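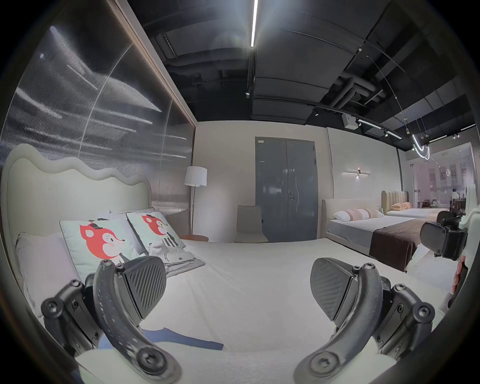

Unit 4: Dressing a bed for a shared room

Welcome back, everyone. Last time we did hospital corners until we were sick of them, so this week is the fun bit (well, I think it's fun): what goes on top once the sheet is flat. I've typed these up from my own notes, so forgive the odd ramble.

The question I'd like you to keep in mind is how a room with several beds in it can look as though one person thought about it, without every bed being a copy of its neighbour. Children's rooms and family rooms are where this gets tricky. At Arley, where I did my first housekeeping job, every bed had the same brown cover and the same brown cushion, and guests kept putting their bags on the wrong one!

Start with the base

Keep it plain and pale. Off-white or light beige will go with nearly any headboard, and you can swap the cushions later on without buying new bedding. Smooth from the middle outwards with the flat of your hand, then walk to the foot of the bed and look back up it. You'll see creases from there that you'd never spot standing at the side.

Pillows before cushions

Sleeping pillows go at the back, against the headboard, and the decorative ones lean in front. Two matching cushions are plenty for a child's bed. Print should face the room, right way up, please. I know that sounds obvious, but I've marked enough practicals to know it isn't. If the headboard has a shaped top, say a wavy or scalloped one, don't stack so high that you hide it. Somebody paid good money for that edge.
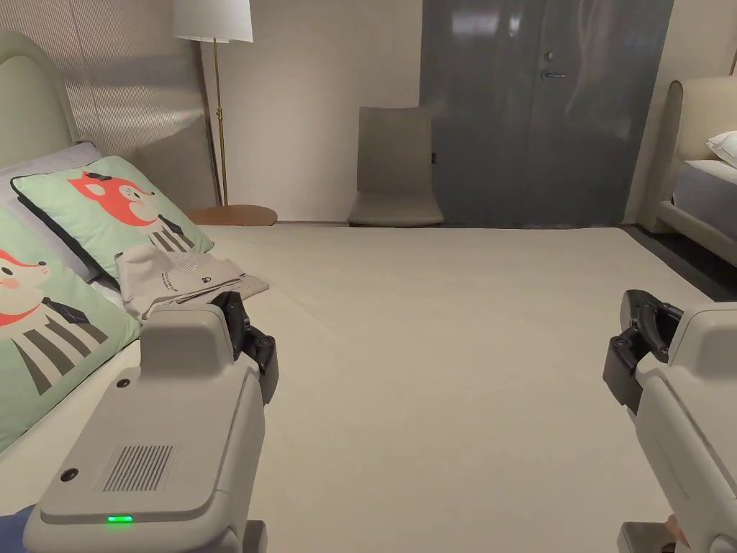

Fox cushions against the headboard, with a folded grey garment on the bed.

Folded things on the bed

Blankets, pyjamas, tops: fold them, keep the edges square, and decide where they live. My own preference is low down, clear of the cushions. A garment left overlapping a printed cushion hides the nicest part of it, and small lettering on a top will pull the eye away as well, so I'd turn that side under if it's only there for show.

Runners

A darker runner across the foot gives a pale bed a bit of weight. We'll be using the Ivden set in the practical, which is cut for a 90 cm mattress, so please don't try to stretch it over the double. I have tried, and it looks dreadful.

For the practical

We're in room 204 as usual. Work in pairs, one on each side of the bed, and swap sides halfway through. Bring the Londoño reading with you (just the pages on colour) and a short plan for a room with three beds. If you want to use the striped bolsters, they're in the Hiva cupboard with the spare pillowcases. Put them back in their bags afterwards!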